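Newsletter > Spring issue > Around the Building

Filed under: Clothes, Mending & Swaps

The sweater drawer, and other places hope goes to die

Every spring the Canton Street swap table asks people to bring knitwear that is clean, folded and still recognizable as knitwear. Every spring we get two out of three. Last time Sérgio Louro spent most of a morning refolding what had been handed in as "folded," and he would like it known that a ball is not a fold.

So before the bags start arriving, a few words on sweaters from Aliki Athanasiadis, who worked the knitwear counter at Stergiou for longer than she cares to print. Her first rule is to do it on a bed. Tables are too narrow and the floor belongs to the dog. Put a blanket down, lay the sweater on it with the front facing you, and tug the hem until the side seams run straight. Most of us skip the hem, and then wonder why the finished article looks like a sandwich somebody sat on.
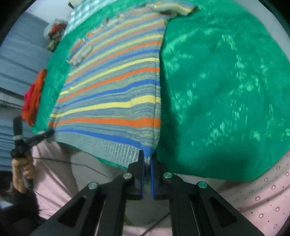
Stripes on green: straighten the hem first, then deal with the sleeves.

The sleeves are where friendships end. Aliki folds each one across the body at the shoulder and then down, so the cuff points at the hem. Mei-kuen Shih tucks hers behind, and says the front stays smoother that way. They have discussed this since November. Either method will be accepted at the table, although Aliki will probably redo yours when you've gone.

After that it's in half from the bottom, and once more if the wool is thin. Stripes are a help, as they show you right away when you've gone crooked. Plain navy lets you live in ignorance until you open the drawer.

Please don't hang anything heavy. Danai Mavromatis brought in a cardigan last year that had spent a winter on a wire hanger, and it now fits a taller person with pointed shoulders. (It's still available.)

Anything with a hole goes in the mending basket by the door, with a note pinned near the damage. "Somewhere on the left" is not a note. We can take 80 pieces this time, and bags can be left at the front desk until the shelf is full.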